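Can a Machine Shut the Fridge Yet?

Glenys Whitcombe asked us over the summer whether a robot could look after her kitchen (she'd settle for the fridge door, bless her), and we've been putting the question to Stekel, our simulated two-armed helper, ever since. 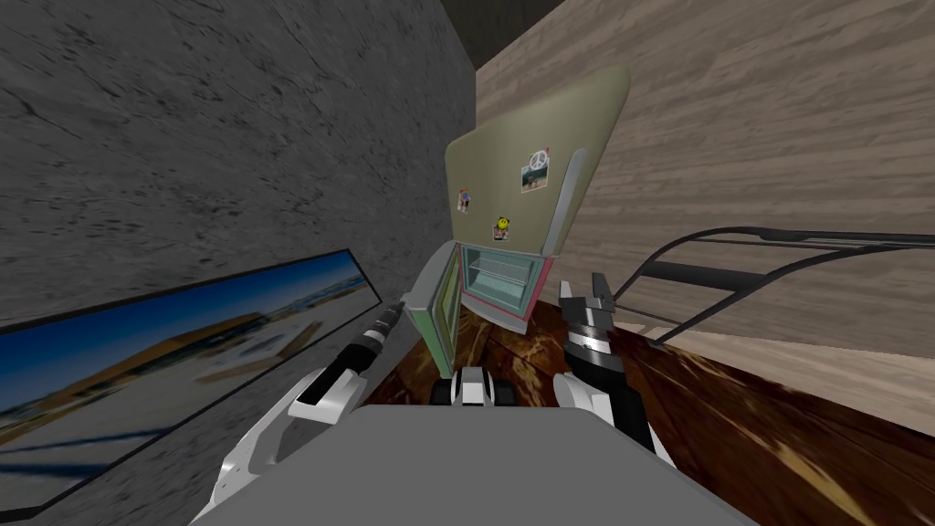 Stekel at the open lower compartment, in simulation.

Shutting a door sounds like nothing, and for you and me it's a hip and a full armload of groceries! For Stekel it means finding the edge and picking an arm.

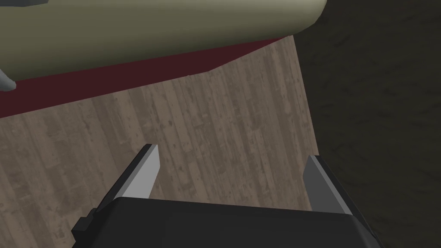

Fingers apart, nothing held.

Miroslava Kopecký spent most of October on this one chore, and she logged 1,564 simulated tries on the Terkton kitchen. The door ended up fully closed in 81 of them, so please don't throw out your dish towels. 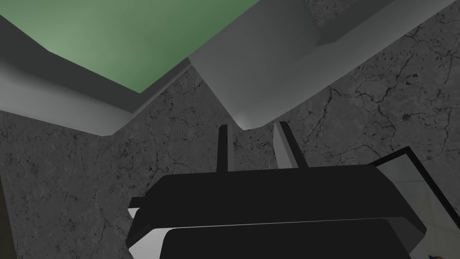

She does think the left arm is the better bet, and she'd like another 40 tries with a slower approach before anybody brings up the dishwasher.
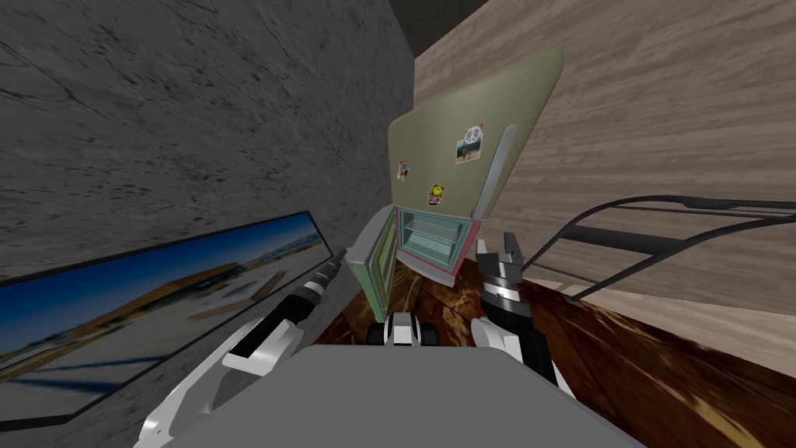

Left gripper just short of the door, magnets still up front.

Glenys, dear, we'll write again when there's news.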